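Malsha Haque recebe-me às seis da manhã na margem do Vidmar, já de galochas, e vai logo pedindo desculpa pelo café — que, diga-se, estava ótimo. Há 21 anos que segue as enguias deste rio.

"Em fevereiro marcámos 65, todas acima do açude de Gastholm", conta, sem pressa nenhuma. "Duas já passaram pelo recetor de baixo, e eu fiquei tão contente que liguei à minha mãe!"

O que a preocupa é o verão, quando a água baixa e os poços ficam separados uns dos outros.
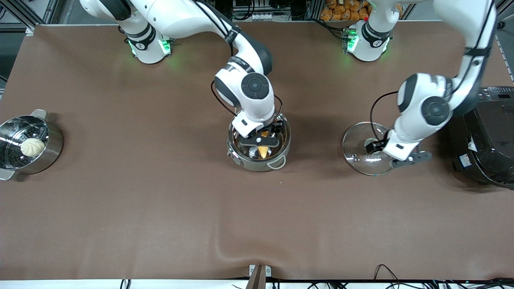 "Uma enguia espera muito, tem uma paciência que eu não tenho", diz ela, a rir. "Mas precisa de sombra e de fundo, e as margens andam muito despidas." Quer plantar amieiros até à ponte, antes da próxima descida.

Comentários

Boris Hoxha: O meu avô pescava-as nesse açude. Que saudades!

Ermira Softić: E os recetores, ficam lá no inverno?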